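Sugden Bench Robotics Project
Progress report to the Clemora Fund: open day and demonstration
Prepared by Folasade Ibrahim, project lead

1. Purpose of this report

The grant agreement asks for a written report after each public event. The open day was held at the Sugden workshop on Thu 8 August. This report covers what was shown, who came, what went wrong, what was spent, and what we plan to do before the next payment is due.

2. Summary

The open day ran from ten in the morning until four. We showed two robot arms, one picking up household objects from a table and one sorting plastic lids into trays. Both were in use for most of the day. The lid sorter was stopped for part of the afternoon because of a fault in its air supply. Visitors signed in at the door, and the sheet has 300 names on it, counting everyone who came with a school or a family group.

The main aim for this period was to run the tabletop arm in front of the public with a member of the team at the table and no one at the keyboard. We met that aim in the morning sessions. In the afternoon Boris Matoušek had to restart the program twice, and we have recorded those sessions as partly met.

3. The demonstrations

3.1 Tabletop arm

Ibrahim Danladi ran this table. Visitors chose an object from a crate, put it down wherever they liked within reach of the arm, and stepped back behind the rope. The arm then moved over the table, found the object with the camera at its wrist and tried to lift it. A screen next to the table showed the wrist camera view. This was more popular than we had planned for, and by eleven there was a line for the screen as well as for the arm.

Mugs were chosen more than anything else. They are also one of the harder objects in the crate. The arm can take a mug by the rim or by the handle, and which one works depends on how the handle is turned and what is standing near it. When a visitor put a mug close up against something else, the arm often had to come in from the open side of the table, and it was slow to decide. Several people asked if it had stopped. Ibrahim has suggested a small light or a spoken message so that visitors know it is still working, and we think this is worth doing.
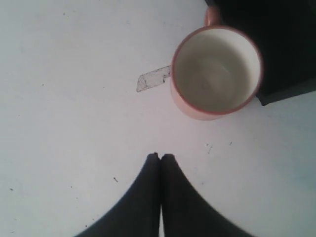

Wrist camera view at the tabletop arm, with a mug on the table and the two gripper fingers at the bottom.

The table surface needs attention. It has picked up scuffs and small dark marks from use, and there is a worn strip of tape on it. Boris would like a clean top before the next round of tests so that he can rule out the surface when a grasp fails. We can do this from the existing materials budget.

3.2 Lid sorter

Chibuzor Okeke ran the lid sorter, which uses a suction cup and a small set of trays. It worked well until just after one, when the suction became weak and lids began to drop short of the trays. Chibuzor found a split in the air hose near the base of the arm. He taped it and restarted at low speed, then stopped again and waited for a new hose to be brought over from Lurura, who lend us the compressor. The sorter was back at normal speed by three.

We had a spare suction cup on site but no spare hose. There is now a spare of each in the cabinet.

3.3 Talks

Garba Ogunleye gave a short talk in the side room, once before lunch and once after. The room seats 18 and was full both times. Most of the questions were about jobs, safety and cost, in that order. A teacher from one of the visiting schools asked if older students could use the tabletop arm during term. Garba has her details and will reply before the end of August.

4. Safety

There were no injuries and no near misses. The emergency stop on the tabletop arm was pressed once, by Ibrahim, when a young child ducked under the rope. The arm was at rest at the time. For the next open day we will use a solid barrier on that side - the rope is too high for small children to notice.

The risk assessment has been updated and is attached as Annex A.

5. Spending

The event budget was 3000 dollars. We spent all of it, mainly on the screen rental, the printed signs, insurance for the day and travel for two of the school groups. The replacement hose was charged to maintenance. Receipts are in Annex B.

The second payment, also 3000 dollars, has not been drawn. We expect to ask for it once the new tabletop is in place and the tests in section 6 have started.

6. Work planned for the next period

Replace the top of the demonstration table and check the camera setup again afterward. (Boris)

Repeat the mug tests with the handle turned in different directions, both in the open and close to other objects. Record every attempt, including the ones where the arm gives up before touching anything. (Ibrahim)

Add a signal to show that the arm is working out its next move. (Boris, Ibrahim)

Fit a guard over the lower part of the air hose. (Chibuzor)

Answer the school about student sessions and send the Fund a short note on what these would cost. (Garba)

7. Matters for the Fund

We ask the Fund to agree to one change. The original plan names Cloteo as the supplier of a second gripper with softer fingers. Their delivery date has moved back twice, and we would like permission to get a quote from another supplier. The amount in the budget would stay the same. The order has not been signed, so no fee is due if we change.

A reply by the end of August would let us place an order before the fall sessions begin.

Annex A: Risk assessment, updated
Annex B: Receipts
Annex C: Visitor comment cards, typed up by Garba Ogunleye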